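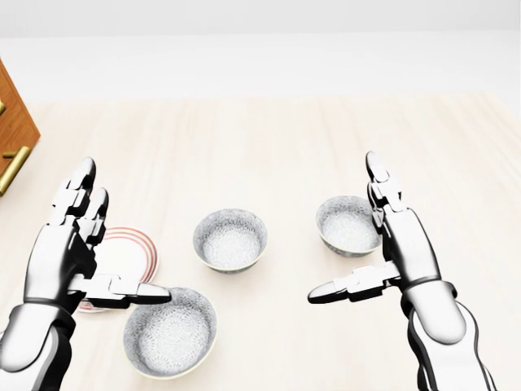 ### 4.2 What people keep, and why they keep it

We had expected the talk in Trudcombe to turn to money sooner or later, and it hardly ever did. Of the 38 households we visited, almost all wanted to tell us who had eaten from a bowl before they told us where it was bought, and we were very glad to sit and listen. Small patterned bowls and a round plate, much like those in Figure 3, came up again and again as the pieces people would pack first if they had to move.

**Figure 3.** Patterned bowls and a plate on a pale wooden table.
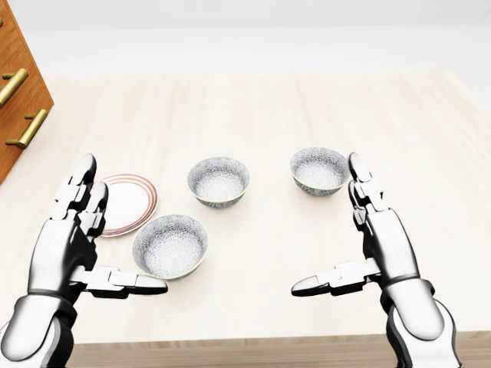 Nelly Inga told us that she had never once used her grandmother's soup bowls for soup, and that she would feel a little rude doing so now — they were for buttons and keys.

Stories like hers made us rethink our coding sheet, which had sorted dishes by their use at meals and left no room for buttons.

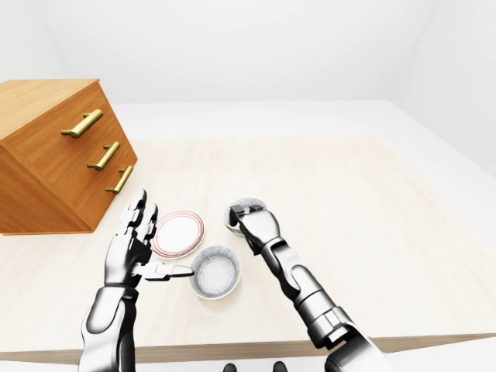
We therefore added a fourth group, "kept but not eaten from," and went back through the June interviews with it in hand, a slow job but a pleasant one.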